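Fivstead Community Help > Storage and Workshop > Bins and Totes

Scuffed grey bin for loose bars – clean, line or replace?

liltlow_bench
Viewed 312 times

I keep short bars in a large grey open-topped bin on the bench, green and reddish-brown ones together. The floor of the bin has gone cloudy and the sloping panel at the back is scratched and chipped, with a darker worn patch lower down. Washing-up liquid makes no difference. Bars also settle along the foot of the slope and are awkward to pick up.
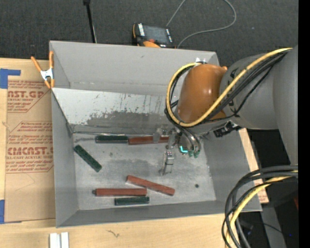 Replies

Tedier
8 points

Try a melamine sponge on one corner first. If the smudge lifts, it is residue and the rest can be cleaned the same way. If it stays, the surface itself is abraded and no cleaner will restore it. Chips will not polish out either. I would leave them, as they do not affect use.

For the bars at the foot of the slope, fit a wedge of dense foam along the join – cut it to the full width or the ends will trap bars too. Fix it with double-sided tape so it can be replaced.

muriithi21

Rubber matting, cut slightly undersize. Stops further scuffing. Mine curled at the corners until I taped it down.

Fivstead_user1407

Just buy another bin.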